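Hegyi bamboo steamer set - four stars from me

I bought these for the noodle counter we run in Rerthorpe, after the cheap ones from Utov split along the rim in one summer. We're doing up to 115 baskets of dumplings on a Saturday, so they get no mercy!

First thing I noticed was how well they stack. The tiers sit snug (no wobble when you grab the whole tower) and the woven lid fits properly.

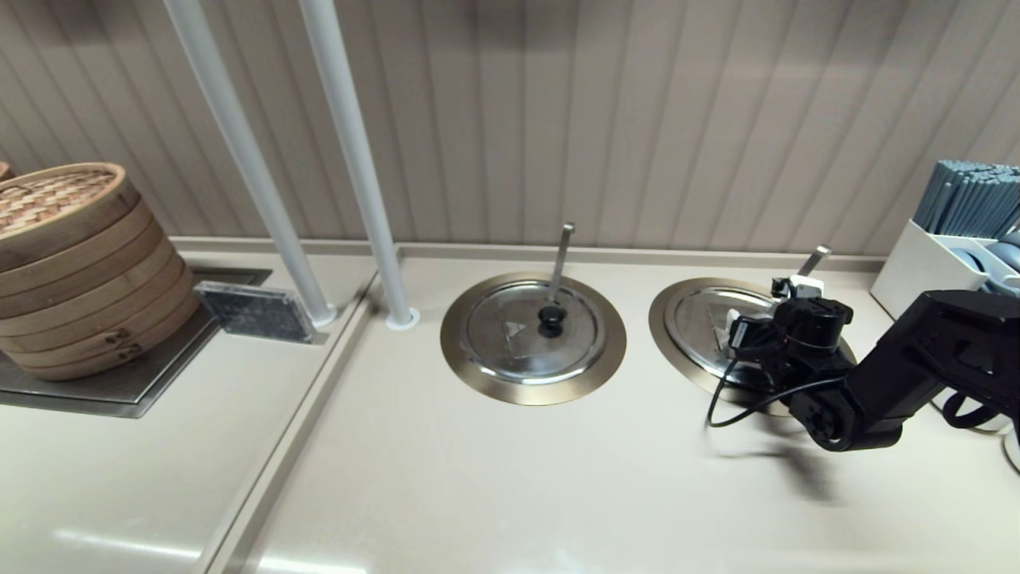

Cleaning is easy enough - hot water, a soft brush, then dry them standing up overnight. Skip the soap, I could taste it in the buns for days. Mine smelled pretty strong of bamboo out of the box too, and it took 12 rounds of plain steaming before that went away.

I'm knocking off a star for the price of spare lids. $17 each, come on. Still ordering another set in October though.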